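Luvbridge Rules for Handling Soft Goods

The Luvbridge Rules are a set of good practice rules for work with hand-held grippers on clothing, bedding and other soft goods.
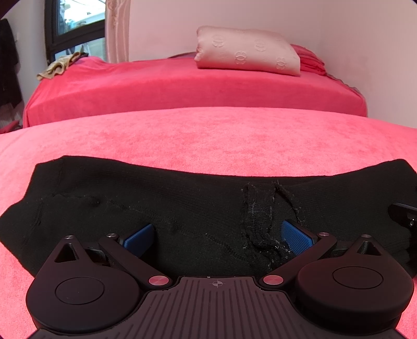
A hand-held gripper with blue finger pads at a black knitted sock on a pink blanket.

The rules are used where a person guides the gripper by hand and the recorded movements are later given to a robot arm. They were written in Luvbridge by the Nasrallah workshop together with Drimard, a maker of finger pads. The present edition is dated May 24, 2020 and has 39 rules in 6 parts.

Contents

Part 1 gives the words used in the text. Part 2, on the tool, is the longest. It asks that both finger pads have the same wear, and that screws are checked before each session. Part 3 treats the cloth. Items must be laid flat at the start, with the full length supported. Worn or frayed items are permitted, but they must be noted in the session sheet, as loose threads can catch on a pad. Part 4 is on the room and the light, part 5 on the movements of the operator. Part 6 is on keeping of records.

A grip is counted as correct when the 2 pads close on the fabric only and do not pinch the surface under it. On plush blankets this is difficult to judge, and the rules allow a second try.

Use

The Pillilier laundry school teaches parts 3 and 5 to its students. Some users find the session sheet too long for small items, and a shorter sheet for socks and gloves has been proposed.

See also: End effector; Textile handling; Risk assessment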